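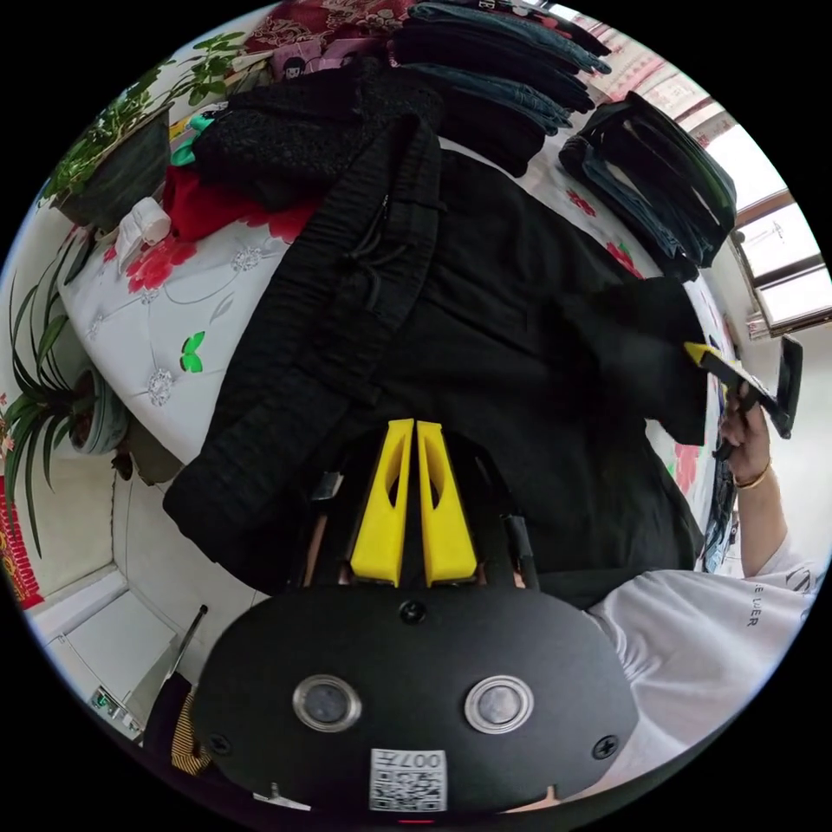 kravn
Has anyone got folding to transfer from grippers you hold in your hand to an actual arm? We collected 215 demos, 50 of them held out, all clothes on beds. Policy does fine on light stuff. Dark stuff it loses the edge and just pinches whatever is closest. Black garment laid out next to stacks of dark jeans is about the worst case, and that flowered sheet pulls the features off toward the print. Ideas welcome

pfister_fan
What's your success measure? If its "looks folded" you can stop there.

kravn
Corners within 6 cm of target. Scored by hand, two people.

Lertchai Limsakul
Exposure. You have windows blowing out half the view and auto gain crushing the blacks. We locked ours in November and the pinch errors dropped a lot. No new demos needed.

kravn
Locked exposure on the Poritz set already. Helped a bit – not a lot. I think it's the demos. People grab black cloth by feel, the camera never gets the cue they used.
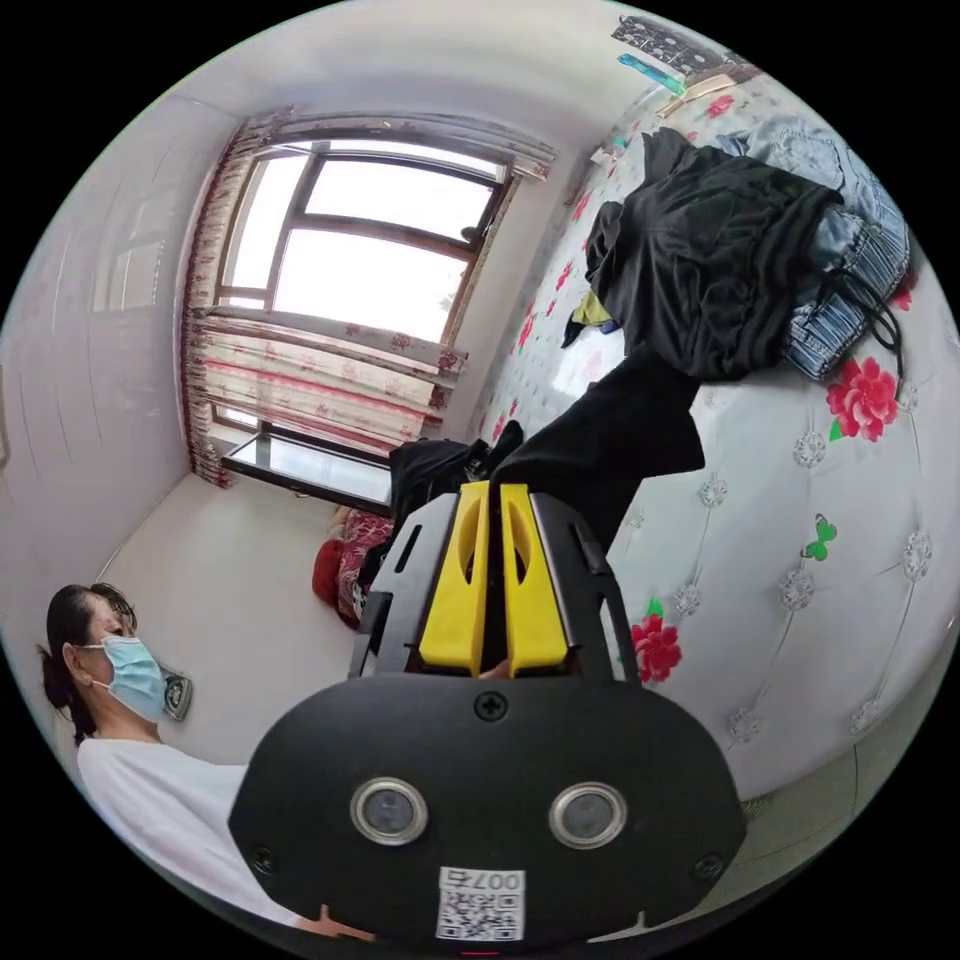
So the policy is copying a grasp it cant see the reason for. Kári's rule (yes, mine, sorry) is now: hover one beat before you close the fingers. Slower to collect, but the Coltard rerun grabbed the hem way more often.

beltalberg_lab
Disagree. The pause teaches the policy to stall. We tried it, arm sat over a shirt doing nothing til timeout.

kravn
Did you trim the pauses after?

beltalberg_lab
No

Lertchai Limsakul
Then you tested something else. Trim to 6 frames and try agian.

beltalberg_lab
Maybe. Still think wider finger pads would get you further than any of this. Post the split when you have it, I'll run ours on it.

kravn
Will do, uploading tonight. Held out list is by garment, not by session, so watch that.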